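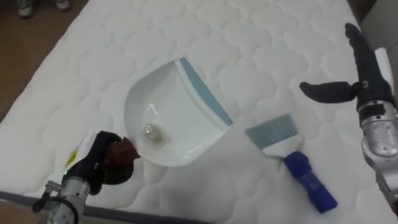 Home Articles Bedding Floors Archive Contact

The case for the dustpan on the bed

Most advice on cleaning a bare mattress begins with a vacuum cleaner and an upholstery nozzle. I disagree with the order. On a quilted top, loose material should come off first with a hand brush and a dustpan, and the vacuum should be the second tool used, if it is used at all.

The argument is mechanical. A quilted surface is a field of shallow basins separated by stitched seams. Anything dropped on it rolls downhill to the nearest seam and stays there. An upholstery nozzle is flat and rigid. It bridges from one high point to the next and leaves an air gap over the low ones, so suction is weakest exactly where the crumbs are. Pressing harder closes part of the gap but also compresses the filling, and the nozzle then drags. Bristles follow the contour without being told to.

Nelli Hämäläinen, who managed linens at the Skendton guesthouse when I worked there, required the brush on all 124 beds at the November turnover. I thought it was a waste of labor until I emptied the vacuum canisters afterward. We had stopped finding hairpins and wrapper scraps in them, and we had stopped clearing blocked hoses. 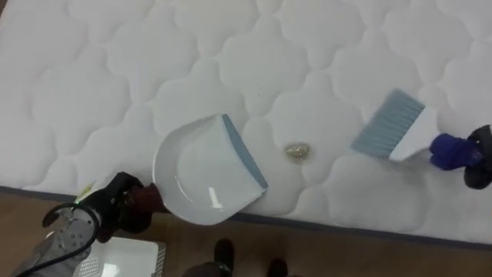 Foil deserves a paragraph of its own. A crumpled candy wrapper is light, springy and larger than it looks. In a nozzle it tends to lodge across the inlet and reduce the airflow for everything behind it. In a dustpan it is a trivial load. One short stroke moves it over the lip, and it can be tipped into the trash with the rest.

The pan matters more than the brush. On a hard floor almost any pan works, as the floor is flat and does not give. A mattress does give. A bare plastic edge rides on the high points of the quilting and fine grit passes underneath it. A pan with a rubber lip performs better, provided that it is pressed down enough to sink the lip slightly into the fabric. I set the lip on top of a puffed section, never along a seam, and sweep toward it in strokes of 4 inches or less. Longer strokes flick material over the back of the pan and onto the floor.

Leena Pelkonen has objected to all of this on grounds of hygiene, and her objection is sound as far as it goes. A brush that has been under the stove has no business on a bed. My answer is a second set, stored with the sheets and washed in dish soap. The cost is small and the set lasts for years. Mine stays on the closet shelf, bristles up — stored bristles down, they take a bend and stop reaching into the seams.

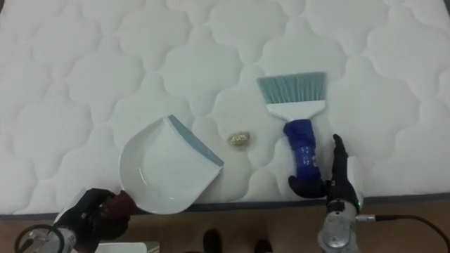 There are limits. A brush does nothing for dust that has already worked into the cover, and it will not lift pet hair that has woven itself into the stitching. For those the vacuum is the correct tool, on low power, after the loose material is gone. Stains are a separate subject, and I would keep water away from quilting until the surface has been swept, as damp crumbs smear.

I also sweep from the head toward the foot and finish along the border, where the piping or edge strip holds a surprising amount of grit. The floor beside the bed comes last, with the other brush. At Skendton we did it in that order every Tuesday, and I have kept the order at home.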